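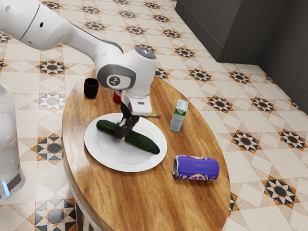

Cucumber on a white plate, oval wooden table.

Kitchen Tools > Slicers and Graters

Sezer Flatbed Mandoline: Bench Review

The Sezer is a flatbed mandoline with a fixed steel blade and a stepped thickness dial. It replaces the older Sillis model in the Hotasgate catalog and shares its hand guard. Overall length is 351 mm. Usable bed width is 148 mm, enough for a halved cabbage if the core is removed.

I cut 200 cucumber slices at the second dial setting. Thickness held steady until the last inch of each cucumber, where the guard pins lose their grip and the slices taper. Potatoes gave the same result with slightly more drag. Ripe tomatoes tore at the skin on every setting below the fourth.

The dial has 12 positions. Positions one and two are hard to tell apart on the plate. The detents are firm and did not drift during use.

Cleaning is slow. Pulp collects under the blade carrier, which is held by two screws and does not release by hand. The Sillis carrier snapped out.

Rating: 3.5 of 5. Suitable for firm vegetables. Owners of a working Sillis have little cause to switch.

Print this review | E-mail this review

Contact | Copyright Clarkatness Kitchen Tests | Back to top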